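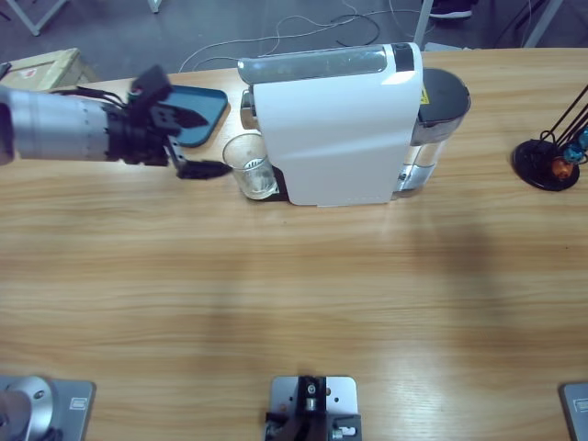

Staff Kitchens and Shared Areas > Coffee Point, Second Floor

Topic: Proposed arrangement of the capsule machine table

gmanalo_facilities
Colleagues are invited to comment on the arrangement of the coffee table before the June review. The proposal is as follows. The white capsule machine remains at the far edge of the table. The capsule stand remains on the right. A glass is to be left on the drip tray for rinsing cycles. The blue tray stays on the table for used spoons and sugar wrappers. Comments will be accepted until Wed 21 March.
Genalyn Manalo, Facilities

dotus_reader
I support the proposal in general. I would ask that the stand be moved to the left. Staff who fill the water tank must reach past the capsules to do so, and on two occasions I have knocked the stand over.

r.salazar
I must respectfully disagree with the previous member. The tank is at the back of the machine on the right side, and lifting it out is awkward wherever the stand is placed. The machine should be turned a little or brought forward. Moving the stand would only put the capsules where people set down their cups.
Ramil Salazar, Accounts

pallus23
May I raise the matter of the glass. A clear tumbler is acceptable for rinsing, but colleagues have been drinking from it. A mug marked for the purpose would be preferable.

gmanalo_facilities
The point is noted. A mug was used last year and did not fit under the spout once the drip tray was in place. The tumbler does fit. A label can be provided.

dagdag_west
Is there a rule on refilling the stand? The blue capsules are always gone by noon and the orange ones are left. Our floor used 242 capsules last month and I do not believe more than 12 of them were orange.

r.salazar
The order is placed by Accounts and is split evenly between the two. I can request a change at the next order if Facilities agrees.

gmanalo_facilities
Agreed. Please send the revised quantities to me in writing.

dotus_reader
I withdraw my request concerning the stand, provided that the machine is brought forward. I would still like the blue tray to be emptied daily.

pallus23
Seconded, as regards the tray.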